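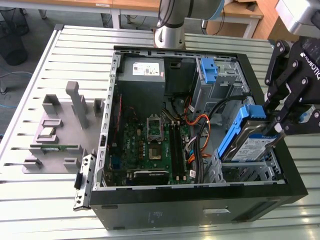 Comura Tronel 614 adjustable torque screwdriver

Order code: TRN-614
Supplied with: driver, bit holder, bit set, setting key, calibration certificate
Availability: in stock at Undlow

The Tronel 614 is a hand-operated torque screwdriver for small machine screws in computer cases, instrument housings, light fixtures and similar assemblies. It covers the range from 100 to 1000 mN·m. The clutch slips when the set value is reached and resets itself after a short turn of the handle. It acts in the tightening direction only. In the loosening direction the drive is locked solid and works as a plain screwdriver.

Setting the torque

Insert the setting key in the end of the handle and turn clockwise to raise the value. Read the scale through the window with the driver held upright. Approach the wanted value from below; if you pass it, turn back well under the mark and come up again. Remove the key before use. The setting cannot be changed by hand with the key out.

Wind the scale back to its lowest mark before the driver is stored. A spring left under load will read low over time, and this is the most common fault found on units returned for service.

Choosing a value

The driver is supplied without a torque table. The right value depends on the thread, the screw material, the material being clamped and any thread lock used. Take the figure from the maker of the equipment. Where none is given, test on a scrap joint and set well below the point at which the thread fails. Screws into brass inserts and screws cut directly into plastic need separate tests, even at the same diameter.

Bits

The 614 takes standard quarter-inch hex bits, held by a magnet. The set holds 12 bits: cross-head, slotted, hexagon and six-lobe. The hexagon bits have flat ends. Ball-ended bits are sold separately and should not be used for final tightening, as contact with the socket is reduced and the edges round off.

Replace cross-head bits when the tips show bright wear on the flanks. A worn bit lifts out of the recess before the clutch slips, and the joint is then left under the set value.

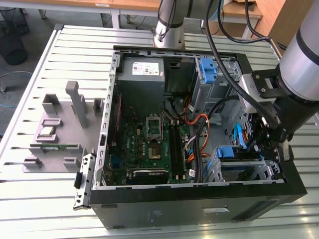
Willy Bakker asks whether the driver can reach standoff screws beside a power supply without the handle fouling the case wall. With a standard short bit it may foul in narrow cases. The long-reach holder (order code TRN-614L) moves the handle clear of the wall and does not alter the torque reading, provided the driver is kept in line with the screw. Flexible shafts do alter the reading and are not suitable.

Specification

Range: 100 to 1000 mN·m
Direction of control: clockwise
Bit fitting: quarter-inch hex, magnetic
Handle: two-part moulding, solvent resistant
Shaft: hardened steel, nickel plated
Scale: engraved, read through side window
Calibration interval: 12 months or 3000 operations, whichever comes first

The handle is not insulated for live work. Disconnect the equipment from the mains and allow stored charge to drain before opening any housing.

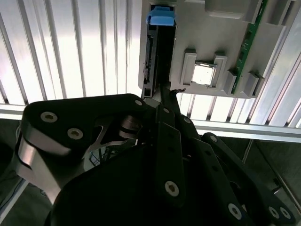 Countersunk hex-socket screws in matt black plate.

Countersunk heads

Part of the tightening effort on a countersunk screw is lost to friction under the cone. A value found for a cap head of the same thread will usually leave a countersunk head with less clamping force. Clean paint and swarf from the seat first. Push the bit to the full depth of the socket; hex sockets in countersunk heads are shallow and strip easily.

Service and calibration

Send drivers to the Undlow workshop, marked for Remedios Sarmiento, with the order number and a note of any fault. Include the setting key. Bits need not be sent. Drivers are tested as received, adjusted if required and tested again, and both sets of readings appear on the new certificate.

Do not oil the clutch. It is greased on assembly and the grease is replaced at service.

Related items

TRN-614L long-reach holder
TRN-614B ball-ended hexagon bits
TRN-614K spare setting key
Nilsuwan storage case, hard shell, fits driver and bit set

Page revised 2023-09-13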